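4. Setting Up a Shared Story

This section covers starting a story in Kakitia with one or more co-authors. If you write alone, skip to Section 5 and enjoy the quiet.

You will need Kakitia version 2 or later, an account for each writer, and some prior agreement on whether the dog survives. The program can't help with the last item.

4.1 Create the story

1. From the Desk screen, choose New, then Shared Story.
2. Type a working title. You can change it later, and you will.
3. Choose a length class: Flash, Short, Novelette, or Optimistic. Optimistic removes the word limit and turns on chapters.
4. Pick a point of view setting. "Alternating" gives each writer their own chapters. "Open" lets anyone write anywhere, including in the middle of your favorite sentence.
5. Click Create. Kakitia opens an empty draft with the cursor blinking at you.

Note: The working title is visible to everyone you invite. One of our early testers, Vlasta Kratochvíl, called hers "Igor's Idea, But Better" and then invited Igor.

4.2 Invite your co-authors

1. Open the Writers panel on the right side of the draft.
2. Enter each person's email address and press Return.
3. Give each person a role. Authors can write and delete. Readers can only comment, at whatever length they see fit.
4. Click Send. Invitations stay open until accepted or withdrawn.

Only the person who created the story can remove another author. Removal doesn't delete that author's words. They stay in the draft under the author's name, like furniture after a breakup.

4.3 Import what you already have

Most shared stories begin as two or three unshared ones. Kakitia reads plain text, rich text, and the older Skisarora format.

1. Choose File, then Bring In.
2. Select the file and wait for the preview. Long files may take a minute.
3. Check the scene breaks. Kakitia treats three asterisks or two blank lines as a break. If you separate scenes with little drawings of swords, you will need to mark the breaks by hand.
4. Assign the imported text to an author.
5. Click Keep.

Caution: Skisarora stored comments inside the text itself. Igor Kuruc brought in a short story of 3,359 words and found 267 comments set as dialogue, most of them spoken by the villain. Run Strip Comments from the preview screen before you click Keep. After Keep, they are part of the literature.

If the preview shows question marks where your dashes and accents used to be, cancel and save the original again as Unicode text. Then start over from step 1. Fixing them one at a time is possible and has been tried. 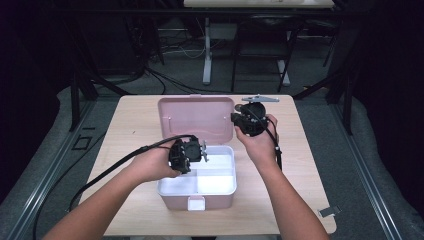 Once the text is in, check the author colors in the left margin. Each writer gets one color for the life of the story. Imported passages take the color of whoever you assigned in step 4, so a wrong choice there means you are now on record as the author of your friend's dream sequence. To correct it, select the passage, open the Writers panel, and choose Reassign.

4.4 Turn on turns

Turns are optional. With turns on, only one author can edit at a time and everyone else sees a small hourglass.

1. Open Story Settings and switch on Take Turns.
2. Set the length of a turn, in hours or in words.
3. Drag the authors' names into order.
4. Decide what happens when a turn runs out: Pass moves on to the next author, and Nag sends a polite message first.

Note: Nag gets less polite. You can read all the messages in advance under Settings, Wording, and soften any that seem likely to end a friendship.

4.5 Settle disagreements

With turns off, two authors may change the same paragraph at once. Kakitia keeps both versions and marks the spot with a Fork.

1. Click the Fork to see the versions side by side.
2. Choose Left, Right, or Blend.
3. If you choose Blend, edit the combined text before saving. Blend puts every sentence from both versions in a row and has no taste whatsoever.

Unused versions go to the Drawer, where any author can get them back. Emptying the Drawer needs the consent of every author on the story - yes, including the one who stopped answering email in May. If that author is truly gone, remove them in the Writers panel first, then empty the Drawer as usual.

To print or send out a finished draft, see Section 6.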